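How a railway station keeps its clocks together

A large station may have dozens of clocks. The station at Sturalik has 40. If each clock kept its own time, some would soon run fast and others slow, and passengers would miss trains.

The answer is to use one master clock. It is kept in a locked room and is more accurate than the others. The clocks on the platforms are called slave clocks, or secondary clocks. They have no timekeeping parts of their own.

Every minute the master clock sends a short pulse of electricity along a wire. Inside each secondary clock is a coil. When the pulse arrives, the coil becomes a magnet for a moment and pulls a small lever. The lever moves a toothed wheel by one tooth, and the minute hand moves forward one minute.

Clock faces collect dust, which makes the hands hard to read from far away.

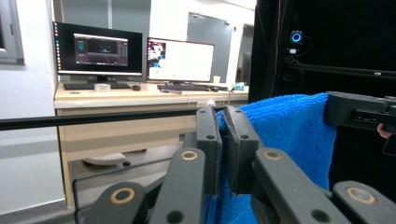 A blue microfibre towel.

The pulses change direction each time. One flows forwards, the next flows backwards. A stray pulse in the same direction as the last one is ignored, so the clock does not jump ahead by mistake.

At Zamani station the longest wire is 528 metres. Electricity gets weaker along a long wire, so a relay is fitted partway. A relay is a switch that uses a weak pulse to turn on a stronger one.
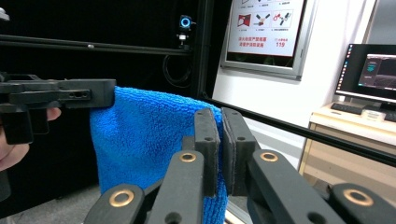 If the power fails, a battery keeps the master clock running for around 19 hours. It also counts the minutes that the platform clocks have missed. When the power returns, it sends those pulses quickly, one after another, until every clock shows the right time.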